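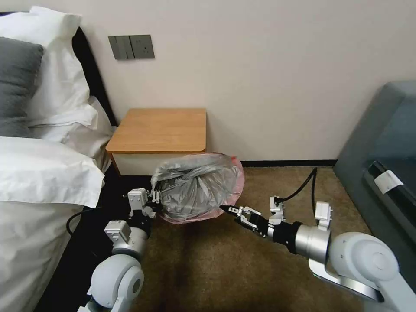
When should a two-armed robot be allowed to lift a trash bag out of a guest room bin?
Once both grippers have a confirmed hold on the bag and the space between bin and bed is clear of people.

That's the wording I'd love to see at the top of section 2 of the Galto room-service draft, and I'm so glad Nestor brought it up!

On November 10, 2024, Nestor Baluyot wrote:
> Went through the draft again. The part on bins says "grasp securely"
> and leaves it there. Securely by whose measure? The Villanueva people
> read it as one gripper plus a force reading, and we at Pliddale read
> it as two. Also, does a bag set down on furniture count as a
> finished step or a fault?
> Nestor

Great questions, both of them. I went back through the Jitalano trial log (1,648 bag lifts, so plenty to chew on) and 124 were marked as regrasps. Of those, 31 began with a single-gripper lift. I don't want to hang the whole rule on one log, but it does push me toward Pliddale's reading.

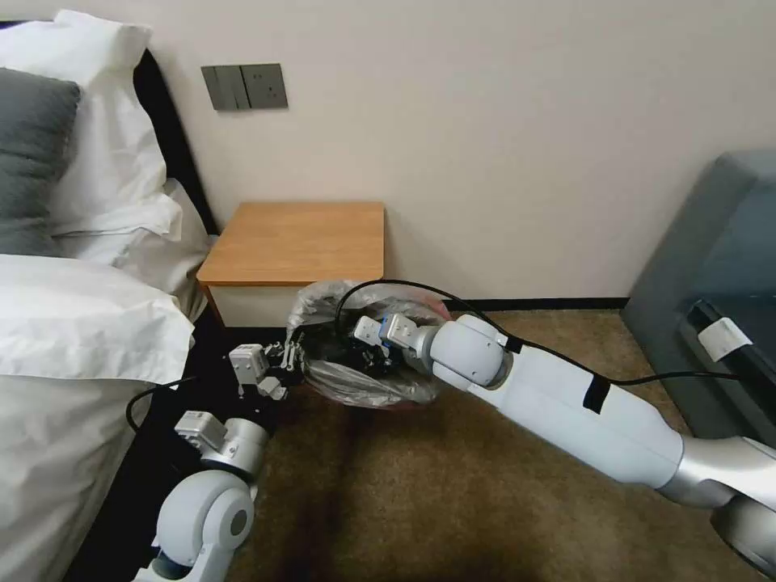
What I like about the two-gripper rule is how easy it is to audit. Divina Soriano can open a run record, look for two contact flags before the first upward move, and be done in a minute. Force limits are still worth having, and I'd keep them as a separate clause so that sites with different grippers can set their own.

So, proposed text for section 2 (please pull it apart!):

2.1 Before reaching into a lined bin, the robot shall check that no person is within reach of either arm.

2.2 The bag shall not be raised until both grippers report contact. If one lets go, the other holds still until the operator or the planner clears it.

2.3 A bag may be set down on a nightstand only as a logged pause. The step stays open until the bag is in the collection cart, and the surface goes on the wipe list.
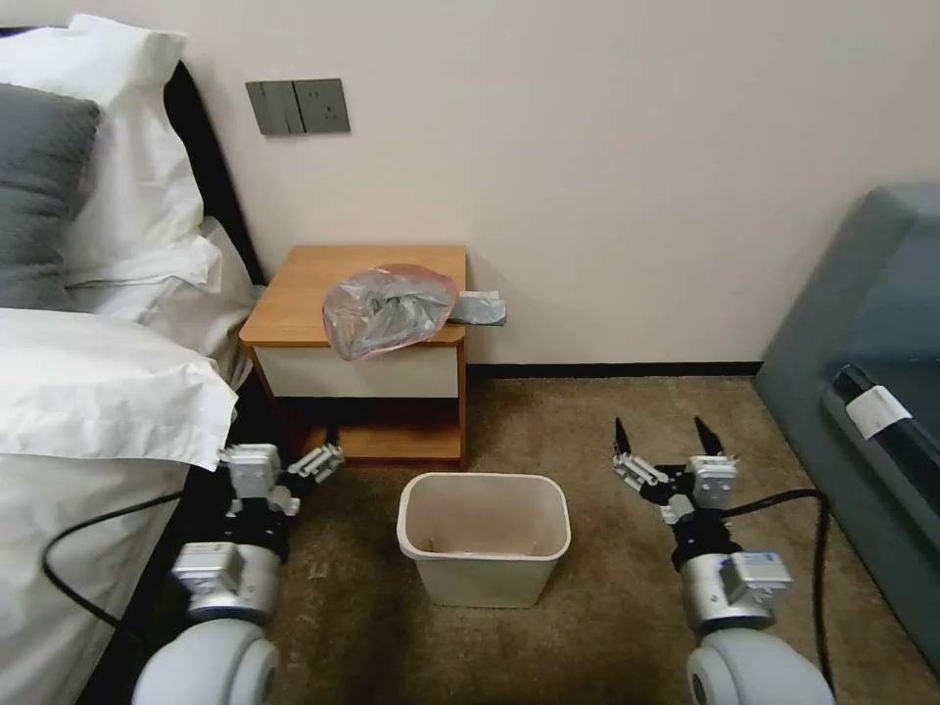 2.4 The bin itself shall be checked after the bag is out, and any dirt on the bottom recorded before a new liner goes in.

2.5 Cables on the arms shall be routed so they can't catch on bedding or furniture at full reach. Jericho Cabrera has a very nice checklist for this and I hope he'll post it.

For 2.2, the kind of hold I mean:
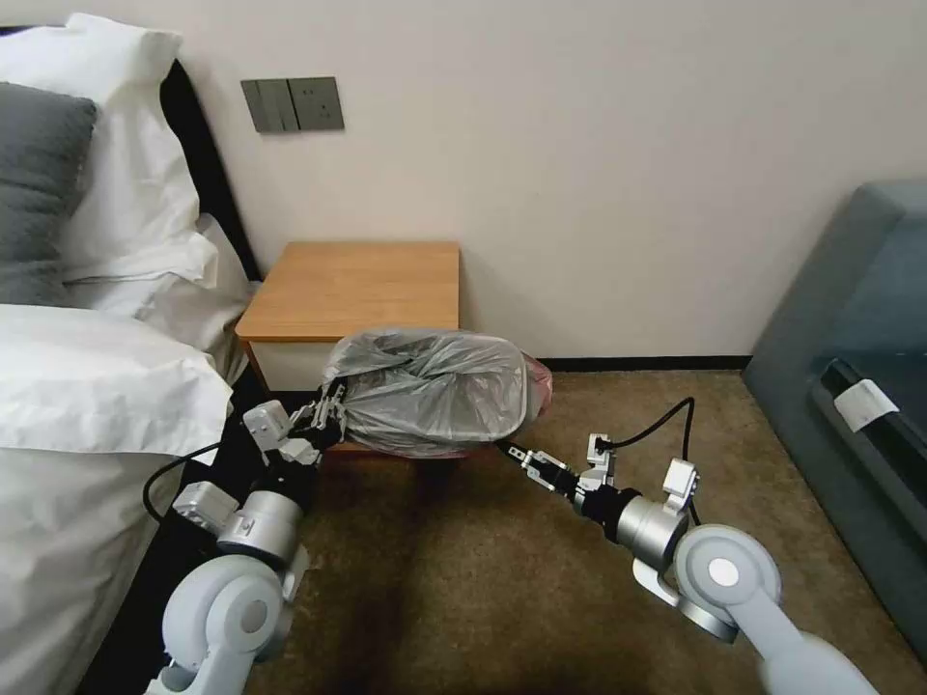

Both grippers on the bag, in front of the nightstand.

Mylene Bañez asked off-list if soft bags need a minimum grip depth. I'd say yes, but I have no number to offer, so if your site has measured it, please send it along. Comments on 2.3 especially welcome, as I think that one will get the most argument.

Honeylyn Aquino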